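Stage and Hall | Technical notes
September
By Hugo Robles

Black drape: what to check before the season starts

Most of the questions that come in to this newsletter at the start of the hire season concern lighting. Fewer concern drape, although drape is the item most likely to be hung wrong, stored wrong and returned with a charge against it. The following notes cover plain black masking in small halls, school theatres and hired function rooms. They do not cover house curtains on a track or anything motorised.

Fabric

Two cloths account for nearly everything in the hire stock at Vevstead: wool serge and a synthetic velour. Serge is the older choice. It has no pile, absorbs light well, hangs straight and can be handled by tired people without showing it. Velour looks deeper when it is brushed in one direction and patchy when it is not. All panels in a run must have the pile facing the same way. Check this at floor level with a torch before anything goes up, as the difference is hard to see under working light and obvious under a side light.

Do not mix the two cloths in one run. They are both sold as black, but one will read as charcoal beside the other. The same applies to panels of the same cloth from different dye lots. At Jorndale last year we had a run of 8 panels, six from one batch and two from another, and the two had to be moved upstage behind the legs.

Fullness

Fullness is the extra width gathered into a panel, expressed as a percentage of the finished width. Flat drape has none. For a backing behind a small display, a demonstration table or a speaker, flat is generally adequate and takes less cloth. For a stage, 50 per cent is the usual figure. Flat cloth shows every fold line from the hamper, so it should be hung the night before if the hall can be had. Creases that have not dropped by morning can be steamed from the back. Do not iron velour.

Set the backing well behind whatever stands in front of it. With the lamps kept off the cloth, small creases largely disappear. With the lamps pointed straight at it, no cloth will look black, and buying a dearer one will not fix it.
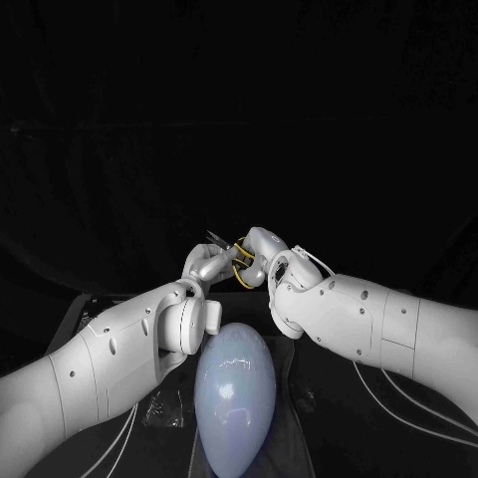
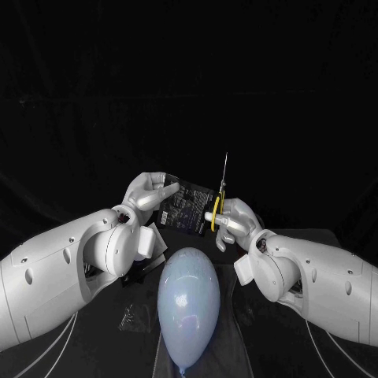 Ties and hems

Count the ties when the panel comes out of the bag and again when it goes back in. Ties are placed at regular centres along the webbing, and a missing one leaves a sag that cannot be corrected from the floor. Use a bow. A knot will have to be cut off by somebody at the end of the night, and that tie is then lost.

Bottom hems come with either a chain pocket or a pipe pocket. Chain suits most rooms. Pipe gives a straighter line but needs a level floor, and the ends must be capped so that they do not cut the cloth. Allow a gap of 10 mm between hem and floor. Cloth that sits on the floor picks up grit, and in older halls it picks up damp as well.

Flame retardancy

Each panel should carry a label with the treatment type and the date of the last test. Durably treated cloth can be washed within the limits given by the maker. Non-durably treated cloth cannot, and one wetting is enough to void the treatment and leave a white tide mark. If the label is missing, treat the panel as untreated and set it aside. The venue is entitled to ask for the certificate — Benítez Hall now asks for it at the time of booking.

Storage

Fold serge. Roll or loosely bag velour, pile inward. Hampers should be dry and off concrete. We have changed over to the Flosasell canvas bags, which hold one panel of 6 metres each and have a window for the label. A full bag weighs 15 kg, so carry them singly on stairs.

Returns are accepted at the side dock until 4 pm. Damp cloth must be declared at the counter so that it can be hung the same day.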